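About Pelau

Home
About us
The House Rules
Training days
Contact

Who we are

Pelau writes rules for people who work beside robot arms. It is a small trade and we don't get invited to many parties. Our clients are labs, colleges and workshops that have bought an arm or two, read the first page of the manual, and then realized that somebody ought to decide who is allowed to stand where.

Lempi Turunen started the business after a long stretch in quality assurance at Räsänen, where she inherited a safety binder of 181 pages. She asked the floor staff which parts they used. They used the tab dividers, mostly, for propping up a wobbly bench. The binder we hand over today is 20 pages long, including the cover and a page left blank for swearing.

What we do

We come in, keep quiet for a day and watch. Then we draft a set of working rules in the language your people speak at the bench, test it with them, and cut whatever gets ignored for good reason. Whatever gets ignored for bad reason stays in, in larger type.

We don't certify anything. If you need a certificate for the wall, we'll point you to the folks who do that and help you get your paperwork in order first. The published standards come before anything we write, and where our wording and theirs disagree, theirs wins and we buy the doughnuts.

What we care about

Most of our work is with pick-and-place and teaching setups, where the loads are light and everybody relaxes far too early. A toy block never frightened anyone. The arm carrying it deserves the same manners as one carrying an engine, and our rules are written on that footing.

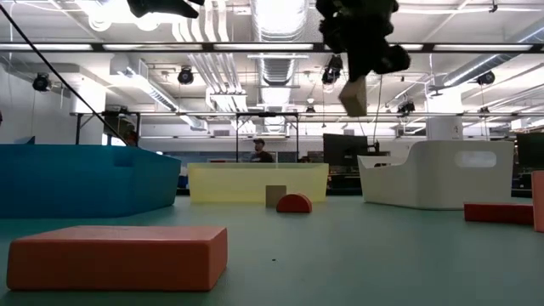
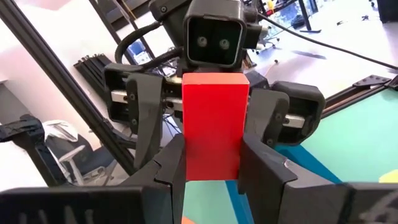
Block handling with robot grippers.

The House Rules, short version

1. Know where the stop button is before you know where the coffee is.
2. One person is in charge of the arm at a time. Say the name out loud at handover.
3. Cables get checked at the start of every shift, along their whole travel, by a human being with their eyes open.
4. Nothing goes on the work surface that isn't part of the job. Your mug isn't part of the job.
5. A held object is a load, whatever it weighs.
6. Write down the near misses. We have about 2,000 in our own log and the dull ones have taught us the most.
7. If you change the gripper, you redo the risk assessment. Yes, for that little change too.

The long version was last revised in November 2019, after Mostitz pointed out that rule 4 had no provision for tape measures. It has one now.

Working with us

We take on site visits across the province and run training days for groups of up to 20. Ask for the Zitimer course if your crew is brand new to this. Bring closed-toe shoes and a pencil.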